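5/18/23

Spare room clear-out, second go

Right, picking up where I left off. Last time I got as far as the wardrobe and ran out of steam, so today was meant to be the small stuff – toys, tins, chargers, everything that drifts around the room and never lands anywhere. I'm writing it down mostly so I remember which system I used, and so whoever gets the next round at the Woldemariam Street flat doesn't have to invent it all over again.

The method, for what it's worth: everything little goes onto a tray on the bed first, in an open cardboard box with the flaps left up. Then I sort from the box. I tried sorting straight off the floor the first time and my knees have not forgiven me. The bed is the right height, and a tray under the box gives you a hard edge, so things that roll off don't vanish into the blanket. (The fleece one eats screws. I've found two in it since winter.)

Budget for the whole room is still $184. I've spent 50 of it, all on the Sandura storage tubs, and I'm a bit cross about those. The lids are lovely but they don't stack with the older ones, so now I've got two families of tub that refuse to speak to each other. If I did it again I'd pick one size and buy the lot in one go. Note to self, measure the shelf BEFORE going to the shop!

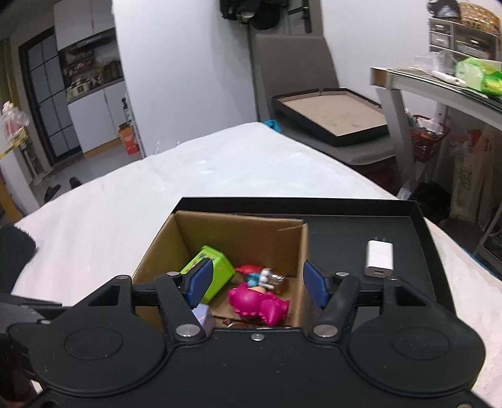

Anyway, the categories. I started with far too many and kept having to stop and think, and every time I stopped I ended up reading the back of something. So I've cut it down. Toys and figures go together, whatever they're made of. Tins get opened and checked, then kept only if they're going to hold something. Chargers and plugs come out of the box altogether and sit on the tray beside it, where I can match them up later with whatever they charge. Anything I can't name in a few seconds goes in the "ask" pile. That pile is bigger than I'd like.

The figures are the hard ones. I was all set to be ruthless and then got sentimental about the spiky magenta one, which has no practical value whatsoever and is a terrific colour. It stays. I'm giving it the windowsill. The lime-green tin is staying too, for buttons I think, or maybe the spare Clikix connectors that are rattling around in the kitchen drawer.

Desk next. I'm not touching the drawer organizer until the box is done, because last time I had both on the go and just moved things from one to the other and called it progress. The woven basket can stay put. The red one under the desk I'd like to free up for paper recycling, but it'll need a new home for whatever ends up in it between now and then.

Hanging clothes on the door is still a bad habit and it's mine, so I can't grumble. I priced an over-door rail from Vurnik at $175 and laughed out loud in the aisle. Would have wiped out the budget and then some. A couple of plain hooks will do the same job.

Picture frame is still on the chair waiting for a wall. I want it in the hallway but the plaster there is dodgy, so I need the right anchors. Must ask around at the workshop if anyone has leftovers before I buy a whole packet.

Label printer note: the tape in the machine is 1609, the narrow one, and it peels off fabric tubs after a few weeks. Fine on plastic and on tins. For baskets I've gone back to luggage tags and string – looks a bit like a jumble sale but they stay on.

Still to do before the end of May: go through the "ask" pile, match the chargers, put up hooks, find anchors, flatten the cardboard box when it's empty and get it out of the house the same day. If it stays overnight it'll fill up again, I know what I'm like.

Stopped for tea at this point and didn't go back in.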